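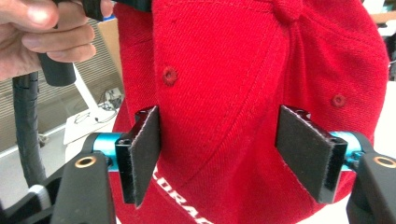
Search this site Enter keywords

Home | News | What We Take | Drop-off Points | Contact

April
By Thắng Khổng, Zotley Community Clothing

Zotley's spring hat drive is open, and every cap gets a second go

Zotley is asking households to go through the hall cupboard, the hooks by the back door and the bottom of the sports bag, and bring in the caps and hats they no longer wear. The Kuvivness Hat Drive runs all through April, and anything with a brim, a peak or a pompom is welcome.

Last year's drive brought in 2,349 pieces of headwear, far more than we had shelves for. Of those, 419 needed some kind of repair before they could go back out, and our mending table got through the lot. We were thrilled! This year we have more shelving, a longer table and a proper sorting area at the Tăng Street hall, so please don't hold back.

Baseball caps were the biggest group by a long way, and they are the ones we'd most love to see again. People tend to think a cap is finished once the peak has bent or the crown has gone a bit flat, but a good cap can take a lot of wear. The woolly twill ones in particular come up beautifully with a soft brush and some patience. Team caps, school caps, caps with the name of a town stitched across the front — they all find a new head sooner or later, and the bright colours are always first to go. Red hardly touches the shelf.

"I've been mending clothes for most of my life and I still get excited when a box of caps comes in," said Tsutomu Aoki, who runs the mending table. "You look inside first. If the sweatband is sound and the seams between the panels are holding, the rest is usually an evening's work. Last year I restitched eyelets until I was doing them in my sleep, and I'd happily do it again."

Aoki will also be teaching cap repair at the hall during the drive. The sessions start at 6:30 in the evening and cover brushing and spot cleaning, reshaping a crown over a bowl, fixing a loose panel seam and tidying up embroidery where the thread has lifted. Bring a cap of your own to practise on, or pick one out of the repair bin. Needles, thread and tea are supplied. It costs $5 to come along and children are free with an adult.

The cleaned and mended hats will go on the racks at our Zudero Road shop, where every one of them will be priced the same, at $5. Money from the sale pays for winter beanies and gloves, which we give out through the colder months. We'd like to have 1,000 beanies put by before the frosts start, and last year's sale got us most of the way to that figure.

What we can take: baseball caps, bucket hats, sun hats, beanies, berets and felt hats, in adult and children's sizes. Faded is fine. Missing buttons are fine, and so are broken straps. Please leave out bike and ski helmets, and anything with mould.

A quick brush before you drop them off is a real help to the sorters. There's no need to wash anything, and please don't put wool caps through the machine — a few came to us last year in a size that would suit a teddy bear. Stack caps one inside another with the peaks all facing the same way, and they'll travel well in a shopping bag or a shallow box.

Drop-off is at the side door of the Tăng Street hall between 9 am and 4 pm, or at the counter of the Zudero Road shop whenever it's open. If you have more than you can carry, ring the shop and we'll organise a pickup.

Places at the mending table can be booked at the shop counter or by phone. Beginners are very welcome, and so is anyone with a favourite cap they can't bear to part with.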